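Jorau hand-held gripper, by Stenholm

2 min read

If you've ever tried to teach an arm to tidy a desk by driving it with a joystick, you'll see why we're so fond of the Jorau. You hold the gripper yourself, do the job at your own pace, and the camera on the tool records what the fingers are up to. No arm needed until you're ready for one!

The fingers are chunky black blocks, easy to swap, and they open wide enough for a drinks can or a fat marker pen. Iddrisu Ofori, who drew the first set, still prefers them to the slimmer ones (we've gone back and forth on this, and the slim ones are lovely for cutlery).
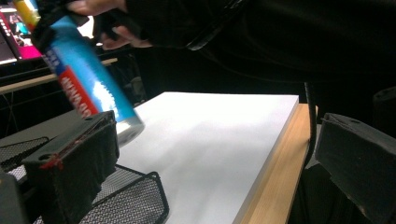
Cans are a cracking first task, by the way. They're shiny, they roll, and they have to come down straight, so you learn a lot about your own wrist. Start with 30 goes on a flat board, then move things about a bit and do 30 more.

In the box: the gripper, 4 pairs of fingers, a wrist strap, a charging lead and the Akolgo software on a memory stick. The whole thing weighs 260 g without the battery, and the cable can be tucked out of the way along the handle. The warranty is 12 months. Spare fingers are sold separately and also fit the older Skukska handle.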